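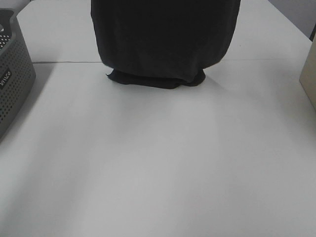
Do dark towels really need their own wash?

Every few months somebody sends me another laundry rule. Never wash darks with lights. Never wash towels with clothes. Put vinegar in the first load to "set the dye." Put salt in the first load to set the dye. Put both in, and a spoonful of baking soda too, which, if you remember anything from eighth grade, mostly gets you a drum full of salty fizz.

I grew up with these rules and I followed them until I started paying my own water bill. Then I got suspicious. Who checked any of this? My grandmother had good reason to be careful, because some of the dyes she dealt with really did run all over everything. I have bought my towels from a store with a parking lot and I have no idea if her rules were ever meant for them.

So in July I bought two new dark towels and decided to break the rules one at a time.

First, the vinegar. The claim is that acid locks the color into the cloth. As far as I can find out, acid does have a job in dyeing wool and silk, and that's probably where the story started. Cotton is usually dyed with something else, and the fixing is done at the factory or it isn't done at all. A cup of salad dressing ingredient months later is not going to fix what the mill skipped. I washed one towel with vinegar and one without, each in its own load with an old white pillowcase. Both pillowcases came out with the same faint gray cast. The vinegar one smelled like pickles until it dried.

Salt did nothing I could see either, but by then I was on the second wash and most of the loose color was probably gone, so I won't claim much for that one. I mention it only so that I don't get the email.

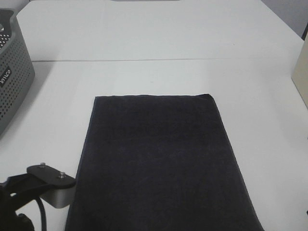 The rule I expected to beat was the one about lint, and I lost. I put a dark towel in with a load of light bath mats and it came out looking like it had slept under a dog. I shook it outside, I ran it through the dryer again, I went at it with a sticky roller until I ran out of sheets. My friend Angelica Tan, who has sorted her laundry into more piles than I have rooms, was very gracious about this and only brought it up twice over dinner.

So fine, keep the dark ones away from pale fluffy things. I give them that one. But notice it's a rule about fluff, and a black T-shirt that doesn't shed could go in with nearly anything. The people who write these lists never separate the two. It all gets folded into "sort by color" and you end up running four half-empty loads.

Then there are the products. A reader, Bienvenido Lumbao, wrote to ask if I had tried Clovoveo, which is sold as a "color memory rinse" and comes in a bottle small enough to make you nervous. I hadn't, so I did. The label promises 40 washes of "original depth." Original compared to what? I haven't done 40 washes and I doubt the person who wrote the label has either. After the handful I did, the rinsed towel felt slick and seemed to me to push water around more than soak it up. That's a common complaint with softeners of all kinds, and if you buy a towel for any reason other than drying yourself, please write and tell me.

I also looked at the reviews. On the day I checked there were 309 of them, and a good many of the ones I read said the bottle had just arrived and smelled wonderful. I'm happy for them. It isn't evidence.

Cold water is the one piece of advice I'd keep without much argument. Hot water loosens more dye, and you can see it for yourself with a bowl, a kettle and a dark sock. I still do towels warm now and then, because a towel that has only ever been washed cold starts to smell like a basement – at least in my house, with my elderly machine. If they fade a little faster, they fade. They're towels.

What I do now is wash new dark things once alone, cold, with less detergent than the cap tells me to use. After that they go in with jeans and anything else that doesn't shed. No vinegar, no salt, no rinse. The rest of the Clovoveo is under the sink if anybody local wants it.

I still have the claim about freezing jeans to look at, and a reader wants me to try the tennis balls in the dryer. My freezer is full of soup at the moment, so it'll be the tennis balls first.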